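22 fev. 2020
Por Marília Quintela

4. O que as pessoas fazem com a embalagem depois que o produto sai dela

Confesso que comecei este trabalho achando que a seção mais interessante seria a de materiais, com as tabelas de gramatura e tudo mais. Errei feio! O que rendeu conversa, e muita, foi o destino da caixa vazia. Nos 9 locais de trabalho que visitei a partir de novembro, entre eles a oficina da Grutex e os dois andares da Billier, a primeira coisa que me mostravam era sempre o canto das caixas. Tem canto das caixas em todo lugar, e quase sempre ele já passou do canto e chegou ao corredor.

Distribuí 400 questionários e recebi de volta 115 preenchidos até o fim, o que para um formulário de papel me pareceu bem razoável (eu tinha apostado em menos). Depois escolhi 40 respondentes para uma entrevista curta, feita de pé mesmo, perto do lugar onde a pessoa guarda o que guarda. Fez diferença. Sentada numa sala de reunião, a pessoa fala de reciclagem. Diante da pilha, ela fala da pilha.

A resposta mais comum para o motivo de guardar foi a garantia. Muita gente acredita que sem a caixa original não há troca, e poucos tinham lido a política do fornecedor. No depósito da Vurden encontrei embalagens de equipamentos cuja garantia já tinha vencido fazia tempo, com a nota fiscal colada por dentro da aba, tudo muito caprichado. A segunda resposta foi a mudança de endereço: guarda-se a caixa para o dia em que a empresa mudar de prédio. A Caron mudou de prédio durante a minha pesquisa – e contratou uma transportadora que levou caixas próprias.

O papelão ondulado tem um caminho mais ou menos conhecido: alguém desmonta, amarra e leva para a coleta. Já a polpa moldada, aquela bandeja bege de papel prensado que segura as peças no lugar, deixa as pessoas em dúvida. Parece papel, mas não dobra como papel, ocupa espaço e volta para a prateleira por falta de decisão. Ouvi gente jurar que era isopor pintado. Ouvi também que serve para mudas de tomate, e essa parte eu deixo para outra pesquisa, embora tenha levado uma bandeja para casa.

A Figura 4 ilustra os dois materiais de que trato nesta seção e um forro do tipo em placas.

Figura 4. (a) Papelão ondulado, caixa aberta. 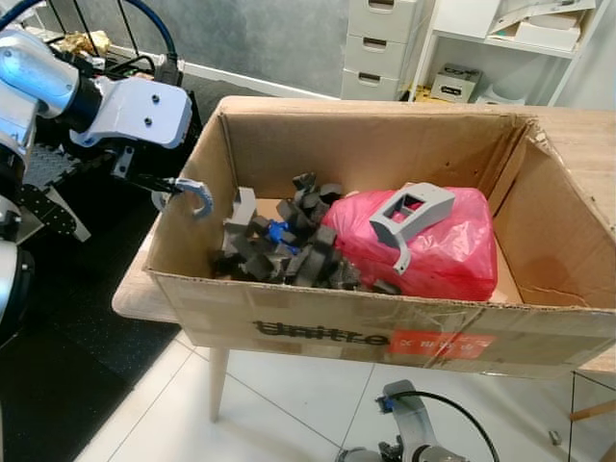 (b) Bandeja de polpa moldada, junto a uma mesa cheia.
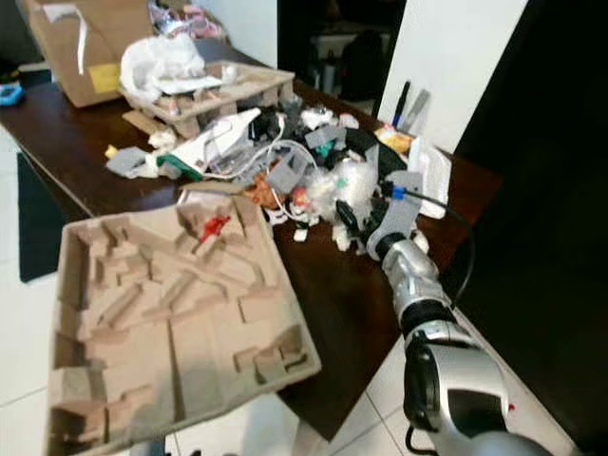
(c) Forro em placas, com duas luminárias redondas.
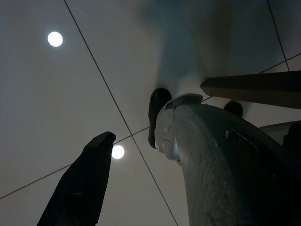
A bandeja de polpa moldada pode ir para a mesma coleta do papelão?

Na maioria dos casos pode, desde que esteja limpa e sem plástico ou metal preso nela, mas convém perguntar ao serviço local, que às vezes pede o material separado.

Fiz essa mesma pergunta em todas as entrevistas, e foi a que mais provocou silêncio. Quem respondia com segurança costumava ser quem levava o material até o ponto de coleta com as próprias mãos. Quem só deixava no corredor tinha opiniões mais variadas, digamos.

Quanto ao pé-direito, a relação é mais prosaica do que eu esperava. Onde o forro é baixo, a pilha cresce para os lados, começa a atrapalhar a passagem e alguém acaba reclamando. Onde há altura sobrando, as caixas sobem e somem da vista (e da conversa). Na Billier, a prateleira mais alta só era alcançada com escada, e ali estavam as embalagens mais antigas que me mostraram.

Perguntei ainda se haveria disposição para um prazo fixo de descarte. A ideia agradou bastante, mas cada um queria o prazo para a caixa do vizinho. Na Grutex testamos uma etiqueta simples com o mês de entrada, escrita à mão na aba superior, e os resultados desse teste estão na seção 5, junto com o modelo da etiqueta e as planilhas de volume por sala.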